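Tin can questions, answered (mostly)

I get a lot of messages about the tins. I've been saving, washing and reusing empty food tins for years now, and since I started selling a few planted ones at the Pladon market the same questions keep landing in my inbox. So I've put them all on one page, and I'll add to it when I remember.

Which tins are worth keeping?

Ordinary straight-sided ones, the sort you get tomatoes or beans in. I like a tin I can get my whole hand inside, partly for cleaning and partly because anything narrower is a pain to plant up. Little fish tins with the pull-back lid I don't bother with. If it's badly dented near the rim, put it in the recycling and wait for another, you'll have one by the weekend.

How do you get the smell out?

Hot water and washing-up liquid straight after emptying, then a second go with a spoonful of bicarb. Leave it for 40 minutes and rinse. Fish is the worst, and curry sauce is a close second. Dry them on their sides with the open end facing you, so you can see if there's still water sitting along the bottom seam. I forgot this once and ended up with a whole row of rusty rings on my windowsill – still there, if you know where to look.

Do I have to take the label off?

No! I leave the bright ones on. A good red and yellow label looks lovely with a bit of green coming out of the top, and I've had people at the market pick one out purely for the label.
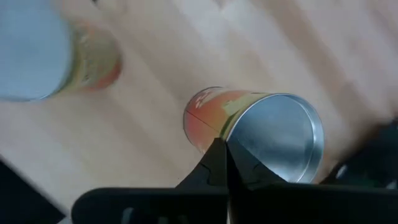
If you do want bare metal, soak the tin in warm water and most paper labels slide off in one piece. The glue is another matter. Garba Aliyu, who has the stall next to mine, swears by cooking oil rubbed in and left overnight, and I have to admit it beats my old method of scraping and swearing. Printed tins won't soak clean whatever you do, so paint over them or learn to love them.

What about the sharp edge?

Depends on your tin opener. Mine is an old Bendeo that cuts round the side and leaves a smooth rim, and I'd be lost without it. With the other kind, run a metal file round the inside, then press down any bits that stick up with the back of a spoon. Wear gloves. I've got two scars that say so.

Will it rust outdoors?

Yes, eventually. I get 2 summers out of most of them. Ljubica Bošković wrote to say hers lasted longer under a porch, which makes sense to me.

How many holes in the bottom?

I do five, with a hammer and a fat nail. Fill the tin with water and freeze it first if you don't want the base to buckle.

Can I buy them from you?

Planted ones, yes, from May until the end of September. I don't post them, sorry – I tried it once and the less said the better. I sold 128 last year and kept hardly any for myself, so if you'd like a particular herb please message before July. Empty washed tins are 50p each, or bring me two of yours and I'll swap you one of mine.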